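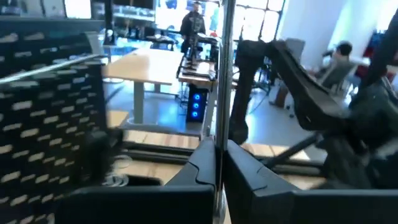

Mal-soon Lim wrote in after my last report to say that I had spent three paragraphs on the soup and one on the shelving, and that anyone thinking of making the trip to the Distham shopfitting fair would like to know whether you can buy a single upright there or only a pallet of them. Fair enough, Mal-soon! You can buy a single upright. I bought two, and carried them home on the 352 bus with a scarf wrapped around the ends, and I will try to keep the soup in its place this time.

This site uses cookies to remember your preferences. Accept / Manage settings

For those who are new, the Distham fair is where small shopkeepers go to look at the things that hold up other things. Racks, rails, brackets, baskets, counter tops, those little plastic strips that the price tags slide into. I have had a yarn and button store for a good many years now and I have never lost my fondness for it. You walk in thinking you need one hook and you walk out having redesigned your whole back wall in your head (and then you sit on the bus and remember that the back wall has a radiator on it).

There were 37 stands this year, according to the leaflet, which is a few fewer than I remember from the old hall, but the new building is so much lighter and warmer that I didn't miss them. Entry was free if you had registered ahead and brought a business card. I had forgotten the card. The young man at the desk took my word for it and wrote YARN on my badge in capital letters, so for the rest of the day people greeted me as if that were my name.

I started with Pliteck, as I always do, because they are right by the door and they put out a bowl of mints. They do bright metal rods and black perforated panels, the kind of thing you see behind phone cases and sunglasses. I had always thought of black as too hard a background for wool, but they had hung up some mustard and rust colored scarves and I have to say it looked wonderful. The trouble with the slotted panels is that they want their own hooks, and the hooks I have in a coffee can at home are for round holes. Mihret Berhe was on the stand and was very patient with me while I explained the coffee can. She said round-hole hooks can sometimes be bent to fit but that she wouldn't hang anything heavier than a pair of mittens from them. I took a price list and a mint.

Across the aisle was Hjaltested, still very much a family business, with Bjarke Hjaltested himself up a stepladder when I arrived, adjusting a sign that looked perfectly straight to me. Their thing is wood. Ash and birch mostly, with drawers that run on wooden runners and close with a soft little bump. I opened and closed one for far too long. A tall cabinet with 300 small drawers stood in the middle of the stand, made for a seed merchant, and I could picture every one of those drawers full of buttons. It was already sold, which was a mercy for my bank account. Bjarke came down from the ladder and told me they rub the runners with candle wax before anything leaves the workshop, ordinary household candles, and that I should do the same with my old counter. I have since tried this and it is a different counter altogether.

Lunch was upstairs. Lentil soup, good bread, moving on.

The afternoon talk was by Madalena Vieira, on lighting for small stores, and I would go back for that alone. She has a lovely way of speaking, quite quiet, so that the whole room leans in. Most of us light the ceiling and the floor very nicely, she said, and leave the goods in between to look after themselves. She had two identical shelves set up with the same six jars of jam on each, one lit from above and one from the front, and asked us which we would buy from. Every hand went up for the front. Then she changed the bulbs over to a cooler white and half of us changed our minds. I wrote down "warm bulbs, front, low" and underlined it, and I have been moving lamps around the store ever since, to the annoyance of the cat.

Somebody asked her about windows in winter and she talked for a while about condensation, and I am afraid I drifted a bit and started planning where the mustard scarves would go.

I finished up at the secondhand corner, which is run out of Soststead by Gilberto Salazar. He buys up fittings from stores that are closing and sells them on, cleaned and sorted, with the screws in a labeled bag taped to each piece. He has one of those minds that knows where everything came from. My two uprights are from a shoe store that was refitted in 2000 and evidently didn't wear anything out. He also had a revolving card stand that squeaked, a set of glass shelves with lovely green edges, and a till drawer I am still thinking about.

A few practical notes for next November. Parking is tight, and the bus stops right outside. Take a tape measure, and take the measurements of your walls written down on paper, with the radiator. Most stands take cards but Gilberto likes cash. If you want to buy single pieces from the bigger firms, go after three, when they are starting to think about what they will have to load back into the van. And wear a coat with pockets, for the mints.

Related
Repainting the front door, part two
What I paid for a secondhand button cabinet
Soststead market in the rain
Readers' letters: hooks, pegs and pins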